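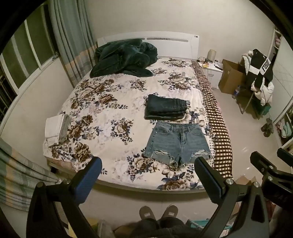 Según una lectora, los vaqueros largos deben doblarse en tres y apilarse aparte de los cortos, porque la cinturilla con botón marca la tela de debajo. Es correcto para pilas altas. Con dos prendas el efecto es mínimo.

**Doblado sobre la cama (boletín Revia, Apr 17, 2024)**

- Vaquero largo: pernera sobre pernera, bolsillo trasero hacia arriba.
- Vaquero corto con bajo deshilachado: extendido, cinturilla arriba. No se dobla el bajo.
- Prendas claras: pila separada del denim oscuro.
- Mantas de felpa: al final, en la cabecera o fuera de la cama.

Altura máxima de pila en cajón: unos 15 cm. La ficha de doblado de diciembre sigue vigente, salvo el apartado 2, que se corrige en el próximo número.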